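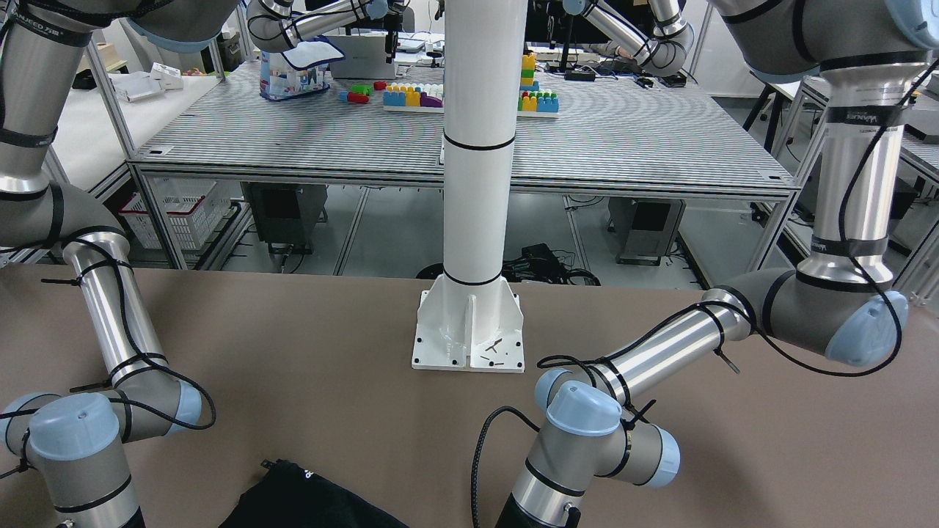

Home | Gallery | Workshop notes | Contact

Cloth folding at Skeltbridge

A small gallery from the long tables at Skeltbridge, where we have been going through the dark cloths from the linen store. Most will be used as table covers and dust sheets. Imogen Haworth put the page together and Dennis Bloxham did the sorting list.

The tabletop
Brown, smooth and wide enough to open a cloth right out. We wipe it down before each batch, as crumbs and grit show up badly on dark fabric.
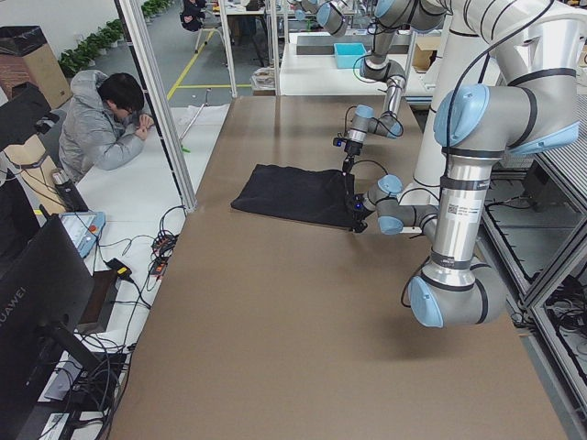 Flattening comes before any folding. We start from the middle and work out to the corners, then square up the long sides. The black cloth has reached a rough rectangle, with the left end still softly wrinkled and the right edge lifted a little off the table. An end like that gets smoothed again before the first fold, or the crease sets at an angle.

Folded sizes
Large cloths are folded in half twice and then in thirds. Small ones are folded in half twice only. The shelves at Hulme are 22 inches deep, so please keep to this.

Comments (3)

Yara Sleiman: Do you iron them first or fold straight from the wash?

Imogen Haworth: Straight from the line, Yara. We only iron the ones going out on tables.

Damian Pawłowska: We had 19 of these at Hulme and the thirds fold fits the shelf well. Could you add the sizes for the square ones?

Contact us | © Skeltbridge Linen Store 2019 | Back to top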